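Wrist pose from printed markers: where the error went

I have spent most of September on one question, namely how much of the error in our hand trajectories comes from the policy side and how much was there in the data before any learning started. The short answer is that more of it was in the data than I had assumed. The longer answer follows, partly because Alfie Treloar asked for it in writing and partly because I will have forgotten the details by Christmas.

The background is quick to give. We record people doing ordinary two-handed table work, recover the position and orientation of each wrist over time, and train on the result. The wrist pose comes from square fiducials on a band. Each visible marker gives its own pose estimate, and the estimates are fused into one pose per wrist. The code that does this is called Rondar. It was written by Apostolos Vrettos before I joined and I have changed perhaps a third of it.

The original fusion step was a weighted average. Weight was proportional to the area of the marker in pixels, on the grounds that a bigger marker has better-located corners. That holds for translation. It holds much less well for rotation, where a large marker seen face-on is the worst case. A small square viewed nearly straight on has two plausible orientations, tilted slightly one way or slightly the other, and the reprojection error barely separates them. The solver picks one. Corner noise then makes it pick the other, and the wrist appears to nod at a rate no wrist can manage. Our weighting rewarded exactly this geometry.

Imogen Rowbotham suggested the obvious test, which was to stop treating the markers as independent. They sit on rigid blocks, the blocks sit on a band, and the band can be calibrated once per session. With the layout known, all the corners on a wrist go into a single pose problem. Two markers on different faces are usually enough to remove the ambiguity. Where only one is visible, we now keep both candidate solutions and let a smoother choose between them over a short window.

I reran the Lultance set with both versions. It has 1176 clips after the broken ones are taken out. I define a flip as a change in wrist orientation that reverses itself within 6 frames and exceeds what the smoother allows. The old version produced 2190 flips over the set. The new one produced roughly 700. Position error against the calibration rig hardly moved, as expected.

The flips that remain are not spread evenly. Box packing and folding have few. Paper handling has most of them, and I went through a good number by hand to see why.

Paper is awkward for several reasons that arrive together. The sheets are thin, so a small rotation of the wrist moves the far edge a long way, and an orientation error that would be harmless with a box is visible straight away. People also move paper quickly in short bursts and then stop to read.

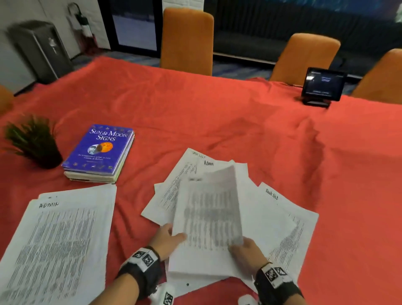 Blur is the part I had underrated. The corner detector returns a position whether or not the edges are sharp, and its confidence value falls off too late to be useful. My first thought was to estimate blur from the held object, because in sorting tasks it tends to move with the hands. The stack of pages gripped in both hands has its print smeared to grey lines, while "TASK LIST" in black marker on a sheet lying in the fan can be read without trouble. A measure taken over the full image would average those two and tell you very little about either wrist. What I use now is local: gradient width along each marker edge, compared with the width expected at that distance. Corners on wide edges get a larger covariance and the smoother leans on its neighbours.

This has a cost. During fast movement the estimate becomes conservative and rounds off real peaks in angular velocity. Darren Bainbridge thinks this will hurt anything involving a flick or a shake, and he is probably right. I have no numbers on it yet.

The effect on the policy is smaller than the effect on the data. Trained on the cleaned trajectories, the Gondeva model gives visibly steadier wrist commands in replay, but task success on sorting is within the spread between seeds. I would not claim an improvement from it.

Two jobs are left. Glenys Garside is repeating the band calibration at the end of each session as well as the start, to find out how far the bands slip. I am moving the smoother to run over whole clips – the short window was only ever there to save memory – and the Wainwright recordings will be processed with that version.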